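Community Help > Walls and Decor > Picture frames

How do I tell which way up a secondhand frame goes?

Daiane Brito
I picked up a wooden frame at the Usemham flea market and I want it up in the kitchen before my sister visits in October. It has no hook and no wire, just a flat back, and I can't work out if it's meant to hang tall or wide. Do I just pick one? The wall is drywall and I'd like to make as few holes as possible.

Palumbo40
Pick one. It's a frame.

Welington Xavier
I've hung more of these than I'd like to admit – mostly for my mother, who moves hers every few months! Hanging hardware is cheap, so you can go either way. Screw a D-ring into each side piece, a third of the way down from the top, and run wire between them with a bit of slack. Drill tiny pilot holes first or the wood may split.
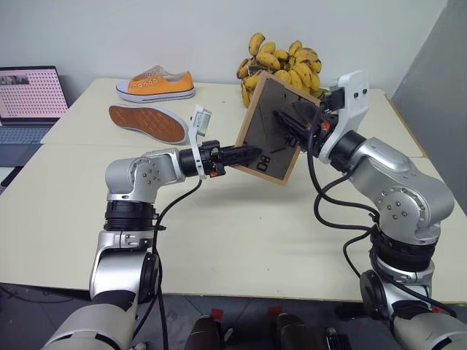
Backing panels are worth a look before you decide, as some have printing on them that tells you which way is up. Turn the frame until the letters read straight and go from there. With a light wood border and a dark gray-brown panel like this one, bold dark lettering near a corner is easy to miss, and when the frame is tilted you can't read it at all. If yours is blank, hold it against the wall both ways and trust your eye – then mark the top in pencil on the back.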